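4. Demonstração com público (dia aberto Dresico)

Esta secção aplica-se à pinça manual usada na banca de Loltivdale. Reserve 28 minutos para a montagem, mais o tempo que alguém vai passar à procura da extensão.

1. Estenda a toalha e afaste os cabos da borda.
2. Abra e feche a pinça 3 vezes em vazio.
3. Ponha a garrafa de pé, com a tampa bem apertada. Bem apertada – o visitante da primeira fila agradece.
4. Segure o punho e feche os dedos devagar, até as almofadas azuis encostarem aos dois lados.
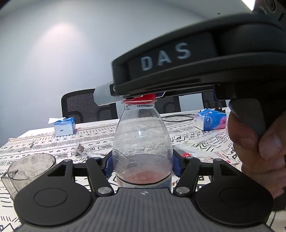

5. Mantenha a garrafa na vertical e conte até 4 antes de a pousar.
6. Ofereça o punho ao visitante seguinte. As crianças apertam menos do que os engenheiros.

Nota: grupos com mais de 70 pessoas devem ser divididos. O guião Wongsuwan prevê perguntas no fim; os grupos preveem-nas durante.

Cuidado: mantenha os dedos (os seus) longe das articulações. A pinça não distingue plástico de polegar.

Para copos e embalagens moles, ver a secção 5, «Kit Drusley».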